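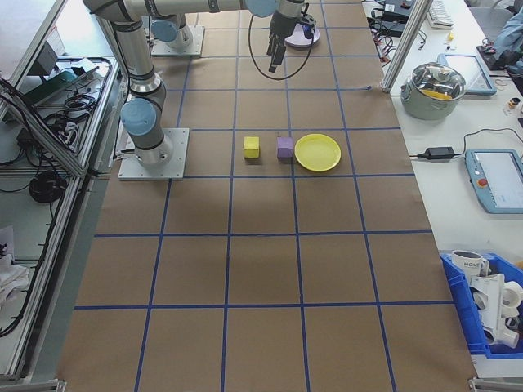

Skaltero word list, README

Skaltero is a free list of old sewing and pattern-cutting words, gathered from family notebooks and shop ledgers, and we're so pleased to be sharing it at last! Version 3 has 900 entries, 66 of them new (the buttonhole words alone kept us happily busy for weeks).

What's in the folder

words.csv: one entry per row, with the word, its meaning, the source and any other spellings
sources.txt: every notebook and ledger we used
queries.txt: 100 words we still can't pin down, and we'd love your guesses

Spellings are kept just as they were written, so "gussit" and "gusset" both appear and point to each other. A blank meaning means we don't know yet.

Known gaps

Hat making is thin. Glove making is better, thanks to the Pillay ledgers, but the last few pages were too faded to read with any confidence. Jhosep Huamán is working through the Furnow notebooks now and hopes to add them in April.

Credits

Typed up by Ntombi Pretorius and Szu-yu Yen, checked by Jacobus Baloyi. Use it however you like, and please name the list if you print from it.

Last updated 23 March 2018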